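I have been meaning to write about the ad settings mess since March, and every time I sat down to do it something else came up, so thank you for being patient with me. A few of you wrote in asking why I stopped running ads for my little pottery newsletter, and the short answer is that I got uncomfortable with who was seeing them and who wasn't.

I used Pluvent for the ads. It's easy, I'll give it that. You type in a town, you slide a few sliders, you pay your 80 dollars and off it goes. I never gave much thought to the box marked "people like your readers," which comes already checked, and I suspect most folks with a small budget never do either. 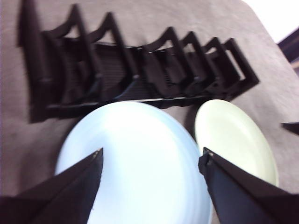

Owen, Sunday, July 9, 2023

So last week I finally downloaded the full report, and I went through it with a pot of coffee beside me. My ad had been shown 3,132 times. I had asked for everyone over eighteen within driving distance, and what I got was a very narrow slice of that — nearly all of them women close to my own age, nearly all in 2 zip codes on the nicer side of the county. Not one showing in Clirnulier, and I teach a class there!

Now, I sell mugs. If somebody misses an ad for a mug, they will be just fine. But the same company runs ads for apartments and for jobs, with the same sliders and I assume the same box already checked, and that is the part that kept me up. You can't complain about a listing you were never shown.

I wrote to their support people and got back a very polite note saying the system "optimizes for interest." I wrote again to ask whose interest, and I'm still waiting on that one.

For now I've moved the newsletter over to Skunamen, where you buy a plain spot on a page and whoever reads the page sees it. It costs more and I had to cut my list off at 500 names to stay on the cheap plan, which stung a little. If you run ads for anything at all, please go download your own report — it's under Billing, of all places — and write to me with what you find.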